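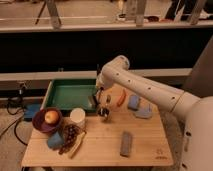 1 min read

Home Threads Search Log in

Lorraine Sowerby
Posting our tabletop rules for the Korkari cell, as of April. 1/4

Clear the reach area before power-on. Bowl, cup and plate go on the table first — arm moves second. 2/4

Cables on the carpet get routed away from the walkway. Anyone standing behind the table stays back until the arm is parked. 3/4

Log every stop, even a short one. We have 399 entries in Kindex and review them each Wednesday. Speed changes need 2 sign-offs. 4/4

Last updated: Wednesday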